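Ticket 109: Gray crates won't sit flush when stacked
Opened by: Finbarr Dolan
Site: Lestudden storage room
Status: Resolved
Date opened: 25 September 2024

Problem as reported

Stacks of the gray plastic crates in the Lestudden room lean to one side once they get more than 2 high. The top crate rocks if you touch a corner. I first noticed it while getting the shelves ready for the Prukberg order, and I love a good storage puzzle, so I took this one myself.

What I tried first

Turned the top crate end for end. Still rocked. Swapped it for one from the far shelf and got the same wobble, so it wasn't a single bad crate. Put a level on the floor in three spots and the bubble sat dead center each time. Great floor, by the way!

Next I took the stack down and stood two of the crates directly on the floor, one at a time, with no load. Both were steady. That cleared the bases and left me looking at the rims and whatever was inside.

Update 1

Went through the crates one by one and found the likely cause very quickly. People have been dropping plastic bags in on top of the contents, and a puffed-up bag pushes above the rim just enough to stop the next crate from seating. You don't feel it when you set the crate down -- it just sits a hair high on one side.

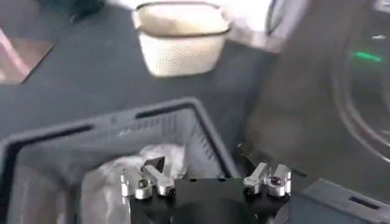

Pressed the air out of the bags, folded the tops under, and stacked again. Much better! Three high with only a tiny bit of play at one corner.

Update 2

Chased down that last bit of play. There was packing tape stuck along the rim of the second crate, left over from an old label, and it had rolled up into a hard little ridge. Warm water and a plastic scraper took it off in a minute. I checked the rest of the shelf while I was at it and cleaned two more rims that had the same problem.

Restacked four high, loaded, and gave it a good shove from each side. Solid as a rock. I was grinning like a kid.

Question from Celside front desk

Can we go back to using the mesh baskets for the light stuff, or should everything be in crates now?

Reply from Finbarr

Please do keep the baskets! They're terrific for anything soft or light, and you can see what's in them from the side. Just give them their own spot and don't put a crate on top. The rims aren't made to match and you'd be right back to leaning.

Resolution

Bags get flattened before a crate goes on the stack. Old labels come off completely, tape and all. Limit is four high for loaded crates. I've put a note on the inside of the door and sent the same wording to Þórarinsdóttir for their room, where they have the same crates and I'd bet the same bags.

Left the stack loaded for 60 minutes after the last fix and checked it again before locking up. No lean, no rocking. Closing this one. If yours still wobbles after all that, reopen the ticket and tell me which shelf it's on.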